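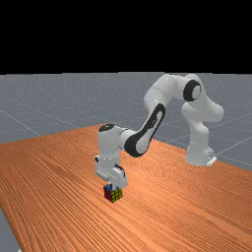
4.2 What people did with the instructions

I went into the Drella survey expecting most folks to tell me they had learned their first puzzle from a parent or an older cousin. We got 1,038 usable replies, and the family story was there all right, but printed leaflets came up far more often than I had planned for. More than 700 people mentioned a leaflet, a booklet or a page copied out of a magazine - and plenty of them still had it in a drawer!

What they did with that paper is the part I keep going back to. Very few read it from start to finish. They jumped to the diagrams, got stuck, read one sentence, and went back to the diagrams. My colleague Anahera Stubbs saw the same thing in her knitting pattern study in Kurnadia (she called it "dipping"), and I've borrowed her word here even though her readers were older than mine and a lot more patient.
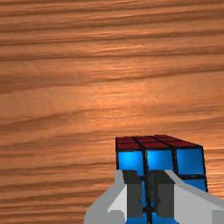 Reading time: 12 min

Figure 3. Rubik's cube on a wooden surface, with the top and front faces visible.

The cube replies need a bit of care. A leaflet for a cube has to pick a way of holding it and then stick to that, so "front" and "top" mean the same thing on every page. Several people told me they lost their place the moment they put the cube down to turn a page, and picked it up again facing some other way. One man in Tovar wrote the word TOP on a scrap of masking tape and got on fine after that. I had no question about tape in the survey, so I can't say how common his trick was.

We followed up with 12 longer interviews in June, all of them by phone. I asked each person to explain one step to me from memory, and nearly everybody started with their hands ("so you turn this one away from you") before they got to any of the printed terms. Two of them went and found the leaflet while I waited on the line. Their wording and the leaflet's wording hardly overlapped, and I come back to that in Section 4.3 along with the Drimness booklets, where the diagrams were numbered and the text was not.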